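Notebook – teleop demos, stove task
June, started 9.40 a.m.
Written up by G. Pisharody

Carrying on with the knob task in the simulated kitchen. The aim for this batch is a clean set of hand-driven demonstrations for the burner under the kettle, so that Đoàn has something to train on that isn't the old mixed set. I drove all of the session myself. Studbridge had the second controller, so no swapping over between operators this time.

Setup as before. Handheld controller in the right hand, trigger for the gripper, thumb button as clutch. Motion scaling left at 1:1 to begin with, then brought down (see below). I had the wrist view on the left monitor and the two room views stacked on the right. Build is the current Saltalness one with the kitchen layout unchanged.

Task wording given to the logger: "turn the knob for the burner under the kettle". We agreed last month to keep the wording fixed inside a batch and vary it between batches. I have stuck to that.

First few attempts were poor and I have marked them as practice. The trouble was all in the approach. I was coming down on the knob from straight above, watching the room view, and the fingers kept closing on the top edge of it and slipping off as soon as I rolled the wrist. When I went over to the wrist view and lined the fingers up either side before going down, it got much better. I would tell anyone starting on this to do the last bit of the approach from the wrist view only, and to use the room views for the big move across.

Changes made after the practice runs:
Motion scaling down from 1:1 to 1:2 for the last part of the approach. Fiddly to switch in mid-move, but worth it.
Gripper opened fully before descending, every time.
Start pose moved back and up a bit, so the arm doesn't begin almost on top of the target.

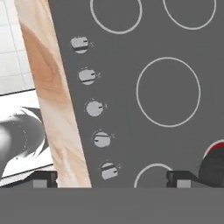
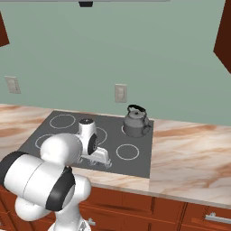
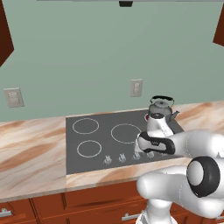
Simulated kitchen, cooktop task.

Stove teleop notebook, no. 4, p. 90

After that I settled into a rhythm and the takes got shorter. The turn itself still needs thought. A quarter turn, 90 degrees, is more than my wrist likes in one go when the controller starts from a neutral grip, so I was clutching halfway and picking the motion up again. In the playback this shows up as a dead spot in the middle of the turn, where the arm just sits. Cultby thinks the dead spots will teach the policy to pause. I think he is probably right, though we have never tested it properly. For the later takes I started with my hand wound the other way and could do the whole turn without the clutch. Those look much smoother.

Contact is the other thing. With no force feedback I can't feel when the fingers are on the knob, and I was tending to squeeze and then keep pushing down. The arm takes it without complaint in the simulator, but a take with the wrist pressed hard into the cooktop is no use for the real arm later. I have thrown out any take where the contact flag stayed on for the hood or the surface. Kept the ones with a light brush on the knob's neighbour, as long as the neighbour didn't turn.

The kettle is awkward. Coming in high from the right, the hand passes in front of it, and on one take I caught the handle and shoved the kettle off its burner. Deleted. I had a go at bringing the hand in lower and nearer the front of the counter, and that keeps clear of it. The elbow comes round further that way, and I had to watch it in the room view, but it never touched anything.

Logging. Episodes capped at 400 steps. Nearly all the good takes came in well under that. The one that hit the cap was me losing my place after a clutch, and I have left it in the raw folder but out of the training list. One logger dropout just before lunch, with the wrist stream frozen while the arm kept moving. Restarting the logger cured it. I have not found the cause. If anybody else sees it, please note the step number and whether the trigger was held down at the time.

Kept 10 takes for the first pass. Đoàn's script then shifts the start poses and replays them to make up the full set of 4000, dropping any replay where the burner doesn't come on. He wants to know the drop rate before we record any more by hand, and that seems fair.

Still to do:
Repeat with the controller in the left hand – Studbridge is left-handed and her takes look quite different from mine on the approach.
Ask Cultby for a tone on contact. Even a plain beep would help.
Check that the success test looks at the burner state as well as the knob angle. I have seen it pass on angle alone.
Move the practice takes out of the shared folder before the script runs tonight.

Stopped at 4.15 p.m. Wrist sore. Controller back on charge.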